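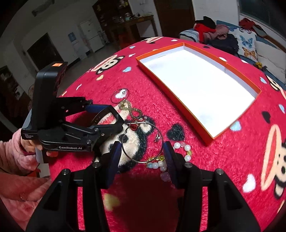

Pre-training check, thin and shiny objects set
Checked by: Rania Ashour
Second reader: Florencio Zabala
Date: March 2, 2023
Pipeline: Kikmont loader, Gomton planner
Episodes in the set: 185
Result: pass with comments, 3 items open

I went through the whole list this time, including the stop tests everybody likes to skip (me too, last round). Comments are under each item. If you only have a minute, read 4, 7 and 9.

SECTION A – DATA COMING IN

1. Every episode opens in Kikmont without a warning
OK
One grumble about a missing notes field. I filled it in by hand and reloaded.

2. Left and right gripper streams share one clock
OK
I scrubbed through the handoffs and watched for one gripper opening before the other had closed in the log. Looks good. Florencio, please still run your own script over it, I trust it more than my eyes after lunch.

3. Gripper width reads zero at full close
OK with comment
Right side rests a hair above zero in the older episodes. The loader takes the offset out now, but the raw files still have it, so don't plot raw and then message me in a panic!

4. Width signal is usable on thin objects
OPEN
This is the big one. When the pads close on something like a hoop earring, the width barely differs from closing on nothing at all. Our grasp check is a plain threshold and it calls a lot of good grasps empty. I'd like to try the change in width plus the wrist view together, and Rodel has a branch that half does this already. Until it's merged, leave the automatic "failed grasp" filter OFF for this set. Please. I had to restore 23 episodes it threw out.

SECTION B – PERCEPTION

5. Masks hold up on a printed background
OK with comment
Better than I feared. Small white beads over a white printed shape still get swallowed now and then, and the mask grows out along the print. Worse at low light. I lowered the confidence for anything under bead size and let the tracker carry it.

6. Hoops come out as hoops
OK
We used to get a filled disk, so the planner would happily aim for the middle of the ring, where there is only air. Nestor's fix keeps the hole. I tried it on hoops lying flat and hoops held upright, and the grasp point landed on the wire both times.

7. Depth on bright or reflective surfaces
OPEN
The floor of a pale box under strong light has holes in the depth map, sometimes big ones. The filler then guesses a floor that's too high and the place height comes out wrong. My workaround is to fit a plane from the rim and subtract the box depth. It's ugly and the depth is typed into the config, so if you change boxes you change that number too.

SECTION C – PLANNING AND CONTROL

8. Two-arm collision check is on
OK
It's on, and it stays on in replay as well. The fingertips are allowed to come close during a handoff and nothing else is. Rhea asked whether we could loosen it for the linkages. Not before the May build, sorry.

9. Handoff release order
OPEN
The receiving side has to report a hold before the giving side opens. In Gomton that's a wait with a timeout, and on timeout it currently opens anyway (!!). I want it to hold and complain. Ticket is in, with my name on it.

10. Soft start after pause
OK
Paused and resumed at different points of the motion, in simulation. No jump on resume.

11. Software stop clears the queue
OK
Pressed stop mid-plan, pressed resume, and it asked for a new plan instead of finishing the old one. Same with the network cable pulled.

12. Force cap loaded from the right file
OK with comment
There are two files with nearly the same name and I loaded the wrong one first. I've renamed the old one to end in _retired – if your launch script breaks, that's why.

SECTION D – BEFORE YOU PRESS TRAIN

13. Train and test split is by session, not by clip
OK

14. Disk space
OK
Over 3,000 old checkpoints were sitting on the shared drive. I moved mine. The folder called pillai_tmp isn't mine, so I left it alone. Whose is it?

15. Config committed
OK
Committed and tagged. Rhea can start the short run with item 4's filter off. The long run waits for item 9.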